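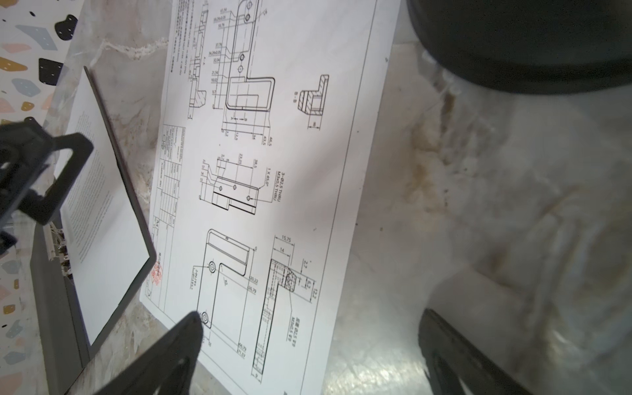
How do I get old folded drawings to lie flat?

posted by Rok Ivanov

Hi all! I took over a stack of paper shop drawings from my uncle (brackets, pump parts, that sort of thing) and they've been folded in a file drawer in Cliltberg for years. I want to scan them before May, but the creases show up as gray lines right across the dimensions, and a 3 starts looking like an 8. Can I iron these? I tried piling books on one for a night and it didn't do much.

2 replies

Fatos Milošević

Books work, you just quit too soon! Slip each sheet between two pieces of plain blotting paper, put a board on top, then the books, and leave it for three days. If you do iron, go with the lowest setting, no steam, and a clean cotton cloth in between. Test a corner first, please. Some of the old copies (the blue or brownish ones especially) really don't like heat, and I ruined one from Handen that way.

For the scan, bump up the brightness a little and the creases mostly drop out. I wrote up my settings in a longer post, pasted below.
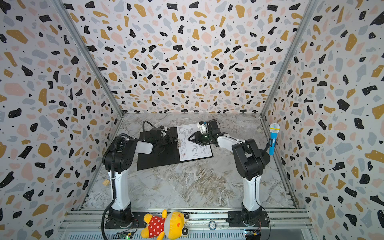 1,672 words · 8 min read

That's the long one, so skip to the part on contrast if you're in a hurry. I did 117 sheets with those settings and only had to redo a few, mostly because I'd put them in crooked.

Obradović_prints

just take them to a copy shop, they have the big roller scanners and it pulls the paper flat. ask first if they'll take creased ones, mine wouldn't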